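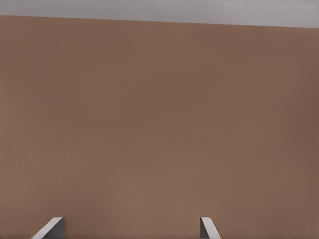

March, 4:40 pm. Wrist cam saves from the Mostus sim, and I think I finally know why the grasp runs went bad. Short version: the reset quietly fails to spawn the block, the episode carries on as if everything's fine, and the policy gets graded on a pick with no target. I spent most of the morning blaming the policy (sorry, policy). Then I opened the saved views, and there's the brown surface with not one thing on it, the gray strip along the top, fingers open at the bottom. I'd been staring at reward curves for hours when I could've looked at one picture!

So, what I know so far. The batch was 800 episodes on the Stelto config, same one we used before the merge. The reset asks the spawner for a block, the spawner checks for collisions with the gripper, and if it can't find a clear spot it tries again, up to 3 times. After that it gives up and returns None. And our wrapper takes the None and just... keeps going. No exception, no warning, the log line is at debug level and we run at info. I wrote that wrapper, so that one's on me.

Why it started giving up now I'm less sure. My best guess is the new finger meshes. The collision shapes got padded when we re-exported them, and the pre-grasp pose sits lower than it used to, so a lot of the sampling area probably counts as "blocked" even with the gripper wide open. I swapped the old meshes back in and ran 500 resets with no missing blocks. Same seeds with the new ones and I had a missing block before I'd even sat down with my coffee. That smells like padding to me, but I haven't tried the new meshes with the old pose yet, so don't quote me.

The part that bugs me more is the safety side. With no target, the pose estimate falls back to the origin of the surface frame, and the arm happily goes there and closes. In sim, who cares. On the real arm at Wirkirley that could mean driving the fingertips at the bench, with only the force limit to stop it. I checked and the fallback is in the shared code — same function, same default. I've pinned the real arm to the old release until that's fixed. Please don't unpin it, even for a quick demo.

Changed so far:

- wrapper raises if the spawner returns None
- spawn failures now log at error
- missing pose means hold position, no fallback to origin (sim branch only, needs review before it goes near hardware)

Still to do: rerun the batch, try new meshes + old pose, and go back through the Pintér runs, they used the same wrapper. Ticket is 2,269 if you want the logs. Leaving the new-mesh run going tonight with the old pose, will paste the reset log under this entry when it's done.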